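Packing Liquid Detergent for Supply Parcels
Emstead Community Stores – Packing Room Guide, Section 3

Purpose
This section explains how bottles of liquid laundry detergent are to be prepared, bagged and labeled before they leave the packing room. It applies to all parcels sent to the Urrego and Andale distribution points. Powdered detergent, bleach and dish soap are covered elsewhere in this guide and should not be packed by the method given below.

Before You Begin
Clear the table and lay the green mat flat. The mat keeps bottles from rolling and is easily wiped down if a cap has leaked. Have the following within reach:

Bottles for one parcel, all of the same size where stock allows
One flat plastic bag, large enough to close over the full set
Paper towels and a damp cloth
Label printer, loaded and switched on
The packing sheet for the day

Inspecting the Bottles
Take each bottle from the shelf separately and hold it by the neck or the lower body. Do not lift a bottle by its cap. Turn the cap clockwise until it will go no further, then tip the bottle over a paper towel for a slow count to 25. If the towel is marked, wipe the neck, tighten the cap again and repeat the test. A bottle that fails twice is to be placed in the returns crate and written on the packing sheet.

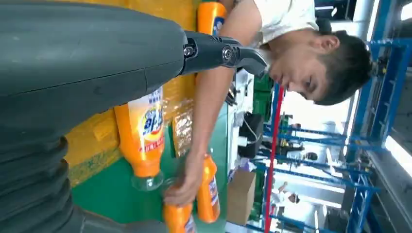
Sticky residue on the outside of a bottle should be removed at this stage with the damp cloth. Residue spreads quickly to the other items in a parcel, and labels will not hold on it. Dry the bottle fully before setting it down. Printed instructions and safety warnings must remain readable; a bottle with a torn or missing label may not be sent out, even if it is full and sealed.

Staff with sensitive skin should wear gloves. Any detergent on the hands should be rinsed off under running water. In case of contact with the eyes, follow the directions on the bottle and inform the supervisor at once.

Arranging the Bottles
1. Spread the bag on the table with its opening toward you. Smooth out the larger wrinkles. Small creases are acceptable.
2. Lay the first bottle on its side at the far end of the bag, label facing up.
3. Lay the next bottles alongside it, in a row, with all caps pointing the same way. Handles should sit close together so that the row does not shift.
4. Bring in the last bottle at a slight angle and lower it into place beside the others. Check that its cap does not press against the neck of another bottle – this is the most common cause of leaks reported by Andale.
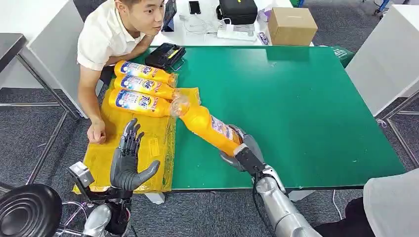
5. Count the bottles against the packing sheet and initial the line.
6. Slide the row into the bag, base first. Press out the air with the flat of the hand and fold the opening over twice before sealing.

Labeling
Print one label per bag. The label should show the parcel number, the contents and the destination code (for example, 847 for the Urrego evening run). Place it on a smooth part of the bag, away from the fold.

Storage Before Collection
Sealed bags are kept on the lowest shelf, no more than two high, and should remain there for at least 60 minutes before being loaded. Check the shelf for drips at the end of that time. Bags made up after 4 p.m. are held for the next collection.

Wudell cartons are to be used for the outer packing. Requests for additional cartons, bags or label rolls should be given to Thabiso Van der Merwe by noon on Monday.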